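**Ticket 53 – Screen drops out at shared desk, Penrose room**
Opened by: Robel Asfaw
Category: Display / peripherals
Status: Resolved, monitoring

**Reported problem**

The monitor at the desk in Penrose goes black for 2 seconds, then comes back. Most times the windows stay where they were. It happens more in the afternoon. I also lose my place in the terminal if I'm scrolling when it drops. Started in July, after the desks were moved.

**Log**

9:40 – Checked the power settings on the computer. Sleep and screen saver were both off. No change.

10:05 – Counted the dropouts with nobody at the desk. 5 in an hour, so typing and mouse use have nothing to do with it.

10:30 – Swapped the wall outlet. Moved the Olell power strip to the other side of the room and plugged the monitor straight into the wall. Still dropping.

11:15 – Lowered the refresh rate one step. It went 11 minutes without a drop, then two in a row. Put it back.

1:20 – Reseated the video cable at both ends. The monitor end was not pushed all the way in and came out with almost no pull. Pushed it home and tightened it.

1:45 – One more dropout when I slid the stand back toward the wall. Repeated that on purpose and got the same result. The Brokia cable is short for this desk and pulls when the base moves.

2:10 – Replaced it with the longer Skevach cable from the supply shelf. Slid the stand forward and back several times. No dropouts.

2:30 – Left the terminal running as a load test.

Desk as it is now, controller left out by the monitor:

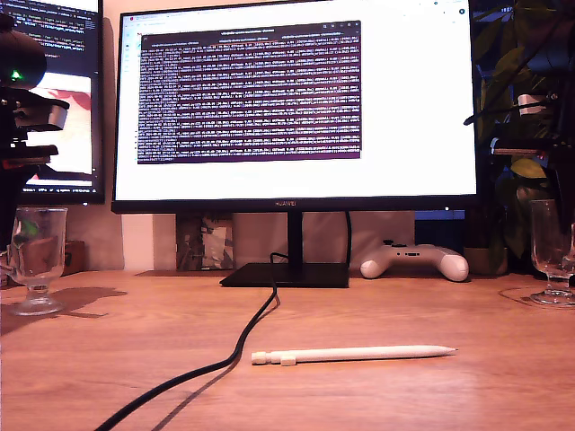
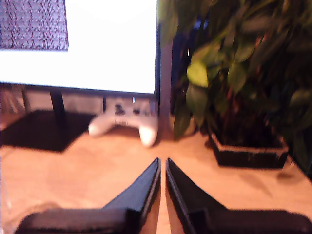 4:50 – No dropouts since the cable change. Closed the test.

**Still to do**

- Label the old Brokia cable and take it out of the room. It may be fine on a smaller desk, but I don't want it going back on this one.
- Return the Olell strip to its old spot.
- Check the other desks that were moved in July – same cables, same distance to the wall.

If the screen drops again, please add a note here with the time and whether anyone had moved the stand. Don't change the refresh rate, it made no lasting difference.

Robel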